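The Drawing Table at Skadcombe

Posted Thu 22 June by Genji Ueda

It has been a busy few weeks, what with the shelves going up and the paint order arriving in two halves. I have a soft spot for ordinary supplies, the sort that live in a drawer and get borrowed and come back with the wrong cap on, and I could happily talk about them all afternoon (ask my family).

Board and markers

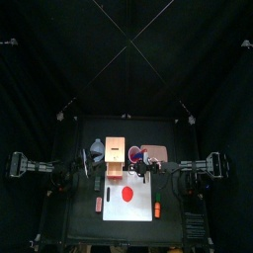 I'm a great believer in starting with one big red circle. It gives shy people something to draw around, or inside, or right across, and after that they hardly ever ask me what to do next. Keep an eraser within reach, even a little pink one, and don't fuss over who has which marker. The small wooden box with the drawer has been a favorite of mine for years, and I'm always on the lookout for more like it.

Cup and clay

A red party cup makes as good a marker holder as anything you could buy, and a flat round of orange modeling clay looks very cheerful next to it. The red box with the wooden knob is so soft-looking that I nearly always want to pat it.

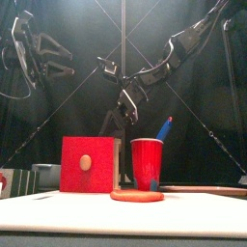
Coming in July

More from the Dellum shelves, including the paper and the good scissors, once I've finished sorting them.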